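演讲备注:拆解工位的设备选型与预算
场次时长30分钟,含提问

第1页 开场
直接进主题。今天只讲钱和计划,不讲算法。Oswood厂区下一财年要上一个台式机拆解与装配工位,对象是退役办公主机,工序是取出和装回硬盘、内存、电源。听众大多是采购和设备部门,控制部分一句带过。

第2页 需求从哪里来
Oswood每月处理2669台主机,数字出自7月的入库记录。人工线能做完,但硬盘环节有两个问题:托架卡扣型号杂,返工多;数据介质必须逐件登记,扫码和拆卸由同一人完成,节拍上不去。
立项范围只限硬盘环节。内存和电源列入二期,预算表里留了行,金额为空。
如果有人问为什么不一次做完:夹具没有定型,现在报价没有意义。

第3页 预算结构
按五项列:机械臂本体、末端夹爪、工作台与型材、夹具、集成与调试。
提醒听众,本体价格最透明,也最容易拿来比价,但它不是超支的主要来源。上一个项目在Patham超支,超的全部是夹具和调试工时。
夹具单列一项,不并入集成。并入之后供应商会按最少套数报价,后续每加一种机型就是一次变更单。

第4页 供应商比较
收到两份完整报价,Smits和Larmont。
Smits:本体加夹爪打包,交期短,调试按天计费,不设上限。
Larmont:分项报价,总额略高,调试包干,验收不通过不付尾款。
评分表里交期占比不高。厂房电气改造本身就要排到年底,设备早到只会占库位。
此处停一下,等采购同事翻到附件二。

第5页 夹爪
选平行两指电动夹爪。不选气动,理由是工位附近没有气源,拉管路的费用要算进本项目。
指尖按托架宽度定做,备两副。指尖属于易耗件,走运营费用,不走资本支出,财务已确认。
行程要留余量。不同年份的托架厚度不一致,招标文件里写的是范围,不是单一尺寸。

第6页 夹具与台面
台面用铝型材,槽距统一,夹具底板按槽距开孔。换型时松螺栓、平移、锁紧,不重新打孔。
夹具先用3D打印件验证,定型后再决定是否改机加工。打印件单价低,但要把打印机占用时间和重打次数计入成本,Patham那次漏了这一项。
主机侧放,开盖面朝上。这个姿态对机械臂最友好,代价是上料多一个翻转动作,翻转由人工完成,工时已计入运营表。

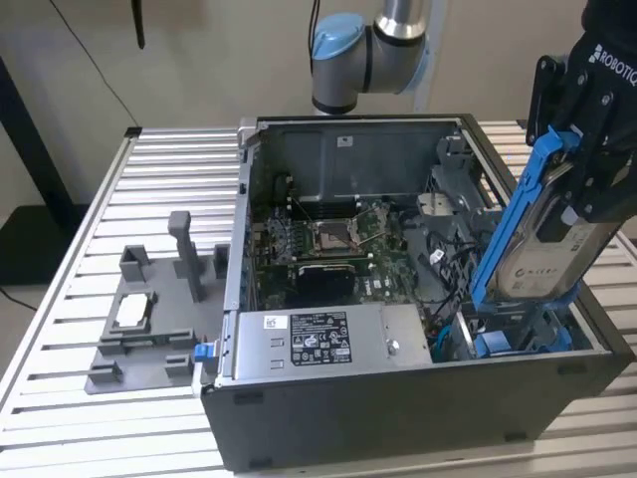
第7页 节拍与验收
验收分两段。
第一段,连续2000次取放,机型固定,允许人工干预10次以内。
第二段,连续3000次,机型混合,干预次数上限不变。
干预的定义要写进合同:操作员触碰工件、按下暂停、重启程序,均计一次。视觉重拍不计。
托架插入时带倾角,再压平到位,这一步的力控参数由供应商提交,验收时逐项核对。只给演示视频的,不予接受。

第8页 容易漏掉的费用
安全围栏或扫描仪,二选一,风险评估完成后定。
备件:夹爪一只,控制柜风扇,示教器电缆。
培训:操作员和维护各一期,Larmont含在报价内,Smits另计。
报废主机样本:调试期间会损坏一批,要提前从入库中划拨,并办理资产核销。
软件授权按年续费,从第二年起计入运营预算。

第9页 时间表
今天(22/8/1)提交立项。评审通过后发出正式询价,两家同时更新报价。合同签订、夹具首件、到货、第一段验收,四个节点对应四次付款。
电气改造与设备采购并行,由设备部统一排期。若改造延后,到货节点顺延,付款随之顺延,这一条请法务加入合同。

第10页 需要今天确认的事项
一、夹具单列预算,是否同意。
二、验收分两段,尾款挂在第二段。
三、二期金额暂不填写,年度调整时补报。

提问环节备用
问回收期:按单班计算,表在附件三,双班方案没有测算。
问能否租赁:Larmont可以租,夹具不在租赁范围内。
问旧设备利用:Patham的控制柜已过保,不建议迁移。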